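Ondine Sorting Tables: progress report to the Greltex Fund
2021-12-08

Dear all at the Fund,

Thank you again for your patience with us over the autumn, and for the very kind note you sent after our last report, which is still pinned up beside the kettle. You asked for something a little less formal this time, with more about what happens at the table and less about spending headings, and I am only too happy to oblige. The spending is in here too, further down, and I promise it is short.

As you will remember, Ondine started from a simple wish. Many of the people who come to us are getting back into the way of ordinary jobs about the house after an illness or a long stay in hospital, and they had told us that putting things away was the part that wore them out. Cooking they could talk themselves through. Clearing up afterwards, with everything needing a place and the places all looking alike, was another matter. So we asked you for a modest sum to set up tables where people could practise putting small things where they belong, in their own time and with good company.
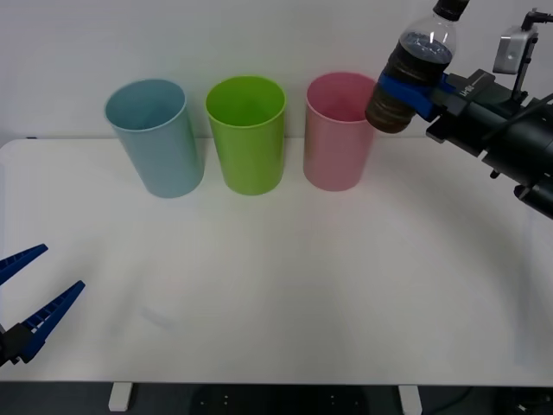
Seppälä House Day Centre, Flaton – Table Activities Team

We have settled on three coloured plastic cups, a blue, a green and a pink, standing in a row along the back of a white table. It took us a surprisingly long time to arrive at something so plain. Our first go in August used lidded tubs with printed labels, and while the tubs were handsome things, the lids beat almost everyone. The labels were no better, as half the group had left their reading glasses in their coat pockets. With cups there is no lid to fight and nothing to read. You say "the green one" and off you go.

Between August and now we have held 70 sessions and welcomed 101 people, which is more than we put in our application and a good deal more than I privately expected. Some came once to see what the fuss was about and went off to the singing group instead, and we wish them well of it. Most came back. The mornings are fuller than the afternoons, as they are with everything we do here, and we have moved one of the afternoon groups to just before lunch so that people can go straight through to the dining room together.

A session runs for 25 minutes. We tried a longer one and it was too much, with people growing tired and a bit cross with themselves towards the end. Each person has a row of cups and a handful of everyday odds and ends: small bottles, pegs, teaspoons, cotton reels. Somebody calls a colour, the item goes in, and then we have a chat about where a thing like that would live at home. The chatting is really the heart of it. We have had a full and frank discussion on whether vinegar belongs in the fridge (it does not, in my house) and another on string, which very nearly ran into the bus.

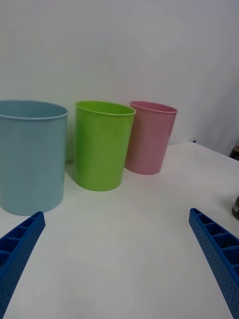 Irén Kozma would like you to know that she thought the cups looked childish when she first sat down, and that she told us so. She has asked me to put in her own words that "a bright colour is a bright colour, and at my age I am grateful for it", and that she has since stood three tumblers of different colours on her own windowsill at home, for pens, for batteries and for what she calls the bits. She would also like the sessions to start ten minutes later. We are looking into it!

Her first point was one we took to heart, as she was not alone in feeling it. We did look at glass jars and at some rather smart tins, and Magdolna Sárközi brought in a set of enamel mugs for the group to try. The mugs were lovely to look at but made such a clatter when a teaspoon went in that two people at the next table asked to move. Plastic is quiet and light, and a dropped cup comes to no harm. We have kept the plastic, but we now talk to each new person beforehand about why the table is set as it is, and that small courtesy seems to have made a great difference to how people feel on sitting down.

Magdolna has also been keeping our session notes, and she has noticed that the order of the colours matters a good deal. When the cups stay in the same order from week to week, people reach with more confidence and look up more, and the talk flows. When somebody sets them out differently, everyone slows down and a few people go quiet. We now always go blue, green, pink from the left. There is a card inside the cupboard door to remind whoever is laying the tables, and I am afraid the person who most often needs reminding is me.

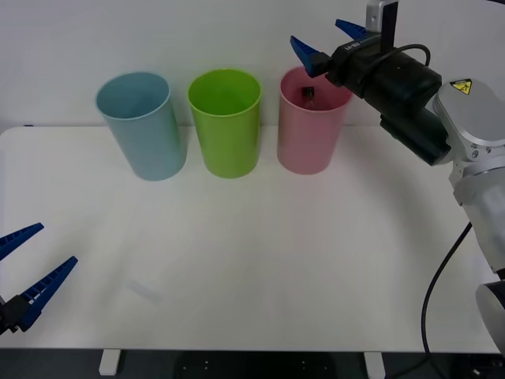 Depth has turned out to be the thing we talk about most at our team meetings. We bought the cups by eye, thinking chiefly about colour, and gave very little thought to how far down a thing would go once it was let go of. A teaspoon stands up proud and is easily got out again. A small bottle is a different story, and you can see how one sits in the pink cup with its dark top just below the rim, which is as low as we should like anything to go. People want to be able to see what they have put away. Cotton reels vanish to the bottom altogether, and several members found it upsetting to peer in and fish about for them. We have therefore put the reels to one side for now and are looking for something larger to take their place. Suggestions from the Fund would be very welcome, provided they do not roll.

We have also had to make our peace with the blue cup, which leans a touch to the left. It has been the cause of much good-natured grumbling. Magdolna offered to swap it for a straighter one and was firmly told to leave it be. I mention it only in case any of you come to visit and feel the urge to put it right.

Now to the money, as promised. We have spent £243 from the materials budget. Nearly all of that went on cups, wipe-clean covers and a set of shallow trays, and a little went on the lidded tubs, which have found a second life in the craft room holding buttons. The rest of the materials money is untouched, and with your agreement we should like to carry it over into the new year and put it towards a second set of tables for the garden room. Room hire and staff hours are exactly as set out in the plan you approved. The receipts are in the usual folder and I will send copies separately.

There are things that have not gone so well, and I would sooner you heard them from me. The take-home packs are behind. We had hoped to give each person a set of three cups to carry on with in their own kitchen, along with a sheet of ideas, and the sheet has been through so many drafts that I have lost my affection for it. The trouble is that every kitchen is different, and what reads as friendly advice to one person reads as a telling-off to the next. Irén has agreed to go through the latest version with a red pen. We have also found it hard to hear from the people who came only once, and I should like to do better there, even if all they have to tell us is that they prefer singing. 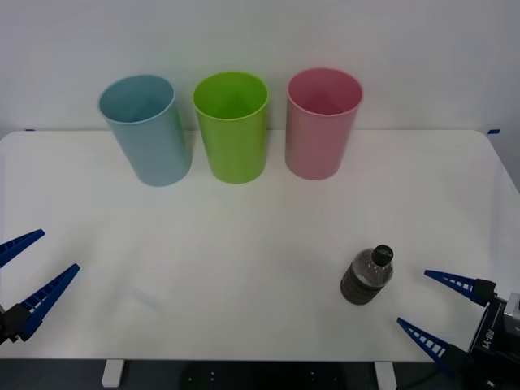
Blue, green and pink at the back, with a small bottle lying nearer the front.

In the coming months we want to try the tables with the bottle or the peg starting from different places, nearer to hand for those who find stretching difficult and further off for those who are ready for more. Magdolna has drawn up a gentle plan for this, beginning with things set down close to the person's stronger side. We shall also be opening one group to family members, after several daughters and one very persistent brother-in-law asked whether they might join in. I think it will be noisy, and I am looking forward to it.

Could you let us know whether you are content for the unspent materials money to be carried over, and whether you would like the take-home sheet sent to you in draft or only when it is finished? If any of you would care to come and sit at a table for a morning, we would be delighted to have you. The soup afterwards is very good.

With warm thanks from all of us at Seppälä House,

The Table Activities Team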